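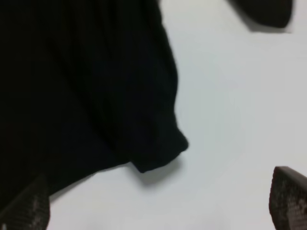
Black cloth, sleeve end showing

OK so a few of you asked how I get the swelly organ thing at the start of the Ulus set, and I said I'd write it up, and then I didn't. Doing it now in one go before I lose my nerve. Thread!

1/ First thing, there's no keyboard. It's one guitar, a volume pedal, a Prastov delay and the old Matico combo. That's the whole rig for that song. My fuzz is on the board too but it stays off until the second verse.

2/ The volume pedal goes BEFORE the delay. I had it after for years and could never figure out why my swells stopped dead when I pulled my foot back (because I was turning the echoes down along with everything else, duh).

3/ Delay time is 400 milliseconds. Repeats at maybe two o'clock. Mix all the way up to where the echo is as loud as the note. It sounds ridiculous on its own in the bedroom and totally fine with a drummer.

4/ Heel down, hit the chord, then roll your foot forward slowly. You don't want to hear the pick at all. If you hear the pick you started too early. I still blow this about every third try, ask my bandmates.
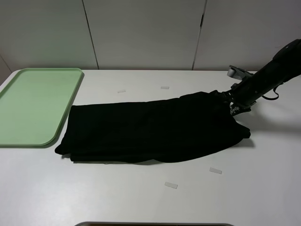

5/ And the chord matters way more than I expected. Full six-string chords turn to soup. I play two notes, sometimes three, high up the neck, and let the echoes stack them for me. Root and fifth first, then I sneak the ninth in on the next swell.

6/ Tone knob on the guitar is down to about 3. Neck pickup. I tried it on the bridge pickup with everything open and it was like a dentist's office in there.

7/ Somebody's going to ask about reverb so yes, a little, from the amp. The Matico has a real spring tank and it's noisy and it crashes like thunder if you bump the cab. I keep it on 2 and stand well back.

8/ I bought the Prastov used at Ladefoged back in January and the footswitch was already iffy. If yours pops when you turn it on, do what I do and leave it on the whole song with the volume pedal closed. No pop. Cheap fix, zero soldering.

9/ Power supply! Please don't daisy chain the delay with the fuzz. Mine whined the entire time, this high thin whine that tracked with the delay clock. Gave the delay its own outlet and it was gone.
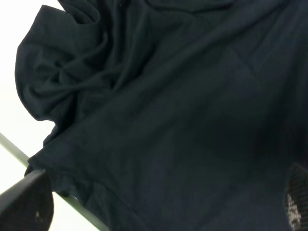
3 min read

10/ Question from the replies: can you do it with the guitar's volume knob and your pinky? Sure, if the knob is close enough to the strings. Mine is miles away. It also ties up your picking hand, so forget about fast changes.

11/ Another one: does it have to be analog? Nope. The darker repeats help hide the mess, but if you've got a digital one with a filter knob, turn the highs down and you're most of the way there.

12/ Last bit. When the drums come in, back the mix down by a third or the swells will fight the cymbals. I put a little piece of tape on the knob so I can find the spot with my toe. Send me clips if you try it, and tell me what chords you're using!

Oct 16, 2019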